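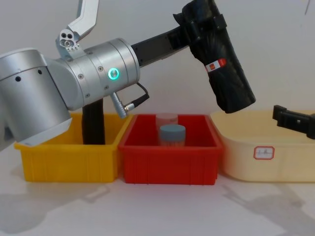

黄色、赤、クリーム色の箱と左右のアーム。赤い箱の中に、ふたの付いた容器が二つ。

## チケット:ふた付き容器の仕分けで、把持の判定が出ないまま停止する

- 報告者:Svatopluk Vrabec(Lornumitz 作業場)
- 宛先:Clulotia サポート窓口
- ソフト:Clorkus(双腕モード)
- 状態:対応中
- 優先度:中。人の手で代わりができるので、高くする必要はありません。

### 何をさせたいか

赤い箱に立っている筒形の容器を取り、指定された隣の箱に入れる。それだけの仕事です。左のアームは黄色と赤の箱、右のアームはクリーム色の箱を主に受け持つ設定にしています。人がやれば、話をしながらでもできる片付けです。

最初に事情を書いておきます。私たちの作業場では、夕方に小さい容器を種類ごとに戻す仕事があります。難しくないですが、毎日あります。これをアームに任せられるかどうか、春のうちに判断しなければなりません。ですから今回の報告は、故障の連絡と、任せてよいかという相談の両方です。日本語が正しくないところがありましたら、聞き返してください。

### 症状

1. 指が容器の位置まで下がります。
2. 指が閉じます。
3. Clorkus の画面で「把持確認中」の表示が続き、9秒以上たってから「対象なし」になります。
4. アームは上に戻り、次の動作に進みません。右のアームも待ったままになります。

エラー番号は出ません。非常停止にもなりません。ログには `grasp_check: timeout` という行だけが残ります。右側のログは `wait_peer` が続くだけです。

困るのは、実際にはつかめている場合にも同じ表示が出ることです。そのときアームは容器を持ったまま上に戻り、「対象なし」の処理として指を開きます。容器は箱の中に落ちます。割れたものは今までありませんが、倒れると次の認識がうまくいきません。倒れた容器は人が立て直すしかありません。

### 頻度

土曜日に同じ条件で32回くり返しました。最後まで正しく終わったのは18回です。残りは、上の症状か、容器が指の間で傾いて入れる箱のふちに当たったかのどちらかでした。種類別の内訳は、途中で私が書き方を変えてしまいましたので、信用できる数字として出せません。申し訳ありません。次は最初から表を作ってから始めます。

### 確認したこと

**照明。** 半透明の容器なので、光のせいではないかと最初に考えました。窓の側に板を立てて外の光を止めてみましたが、差は感じませんでした。ただし「感じませんでした」は私の印象で、測定ではありません。

**箱の位置。** 箱と壁の間の距離を変えました。壁に近づけすぎると、アームの動きが不自然に遠回りになります。停止の症状は、どちらの距離でも出ました。

**ケーブル。** 手首のコネクタを抜いて、差し直しました。ゆるみはありませんでした。アームを大きく回したときに引っぱられていないかも、手でゆっくり動かして見ました。問題はないと思います。

**把持力。** 設定を少し強くすると、停止は減るように見えました。しかし、強くすると背の低い容器でふたの縁に指がかかり、持ち上げるときに斜めになります。弱くすると、今度は「対象なし」が増えます。ちょうどよい値が容器ごとに違うようです。

**ソフトの再起動。** 再起動の直後は調子がよいです。これは気のせいかもしれません。

**右のアームだけの運転。** 容器をクリーム色の箱に置いて、右だけで動かしました。こちらは箱が浅くて広いためか、指が入りやすく、停止はほとんど出ませんでした。赤い箱は口がせまいので、指の角度に余裕がありません。私は、原因の半分は箱にあるのではないかと疑っています。

### 質問

- 「対象なし」の判定は、指の開き幅で見ているのでしょうか。それとも電流でしょうか。マニュアルの把持の章を二度読みましたが、書いてある場所を見つけられませんでした。
- 判定の待ち時間を短くする設定はありますか。失敗するなら、早く失敗してほしいです。
- 片方が失敗したとき、もう片方だけ仕事を続けることはできますか。

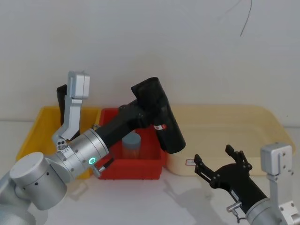

記録を読みました、と Clulotia のサポートから返信がありました。判定は指の開き幅と電流の両方を見ていて、両方が条件に入らないと「把持あり」にならないそうです。細い容器の場合、開き幅がほとんど「全閉」に近い値になるので、Clorkus は何も持っていないと考えてしまう。だから把持力を変えても根本的には直らず、設定ファイルの `closed_margin` を容器に合わせて小さくしてほしい、ということでした。

待ち時間については、短くできるけれども、先に判定の幅を直してから触ってください、とのことです。両方を一度に変えると、どちらが効いたのか分からなくなるからです。もっともな話だと思います。

片方だけ続ける運転は、今の双腕モードにはないそうです。二つの単腕の仕事に分ければできますが、その場合、アーム同士の干渉の確認は弱くなります。同じ台の上で近い箱を使うのであれば勧めません、とはっきり書いてありました。

返信の最後に、この仕事を人の見ていない時間にさせる予定ですか、という質問もありました。

### 私の返事(同じ日、16時ごろ)

早い回答をありがとうございます。

最後の質問から答えます。はい、もともとは人が帰ったあとに動かしたいと考えていました。今はその考えを取り下げています。倒れた容器を自分で起こせない機械を、夜に一人で働かせても、朝に仕事が残っているだけです。人がいる時間に、横で別の作業をしながら時々見る。そこから始めるつもりです。

同僚からは、見ていなければならないなら自分で片付けた方が早い、と言われました。速さだけの話なら、その通りです。人の方がずっと速いです。けれども、夕方の片付けは、疲れているときに一番いやがられる仕事です。遅くても、途中で止まらなければ価値があると私は思っています。ですから速度を上げる相談は、今回はしません。止まらないことを先にお願いします。

### 変更と結果

変更は一つずつ行いました。

**変更A:`closed_margin` を小さくした。**
「対象なし」の誤判定は、見てわかるほど減りました。つかんだものを上で放してしまう動作は、この変更のあとには一度も見ていません。ただ、本当に何もつかんでいないときに「把持あり」になることが、まれにあります。アームは何も持たずに隣の箱まで行き、ていねいに何かを置く動作をして戻ります。害はありませんが、記録の上では成功になってしまうので、数を数えるときは困ります。

**変更B:進入の角度を少し立てた。**
赤い箱のふちに指が近づきすぎないように、上からまっすぐに近い角度にしました。容器の傾きは減りました。箱の隅に寄った容器は、まだ取れないことがあります。

**変更C:待ち時間。**
まだ変えていません。Aの結果をもう少し見てからにします。

### 残っている問題

- 倒れた容器。認識はできていますが、横からつかむ動作が登録されていません。教示で追加できるのか、そちらの作業になるのか、教えてください。
- 容器が互いに接しているとき、手前のものを取ると奥のものが動きます。人は無意識にもう一方の指で押さえますが、指が2本のグリッパーにはそれができません。右のアームで押さえる方法も考えました。しかし、赤い箱の上にアームを両方とも入れるのは、私にはこわいです。
- 何も持たないで「成功」になる件。重さで確認する方法があれば、速度が落ちても使いたいです。

### 現場での判断(チケットの外の話ですが、聞かれましたので)

家の台所や、うちのような小さい作業場の仕事を、もう機械に渡せるかどうか。上の人はこの質問に「はい」か「いいえ」で答えてほしいと言います。私は「箱を選べば、はい」と書いて出しました。口が広く浅い箱で、容器が立っていて、互いに離れていれば、今の設定で頼めます。深くてせまい箱の中にいろいろな形のものが混ざっている場合は、まだ人がやります。

そのために、赤い箱を浅いものに替える案を出しました。機械のために道具の方を替えるのはおかしい、という意見もありました。私は、新しい人が入ったときにも棚の高さを変えたりするので、同じことだと考えています。この点はまだ話し合いの途中です。

### 次の作業

- [x] 変更AとBの設定ファイルをサポートに送る
- [ ] 浅い箱で同じ試験をする。回数は前回と同じにし、表は先に作る
- [ ] 把持なしで成功になったときのログを切り出して添付する
- [ ] 倒れた容器への対応について、Clulotia の回答を待つ

チケットは開いたままにしてください。浅い箱の試験が終わりましたら、結果をここに追記します。

Vrabec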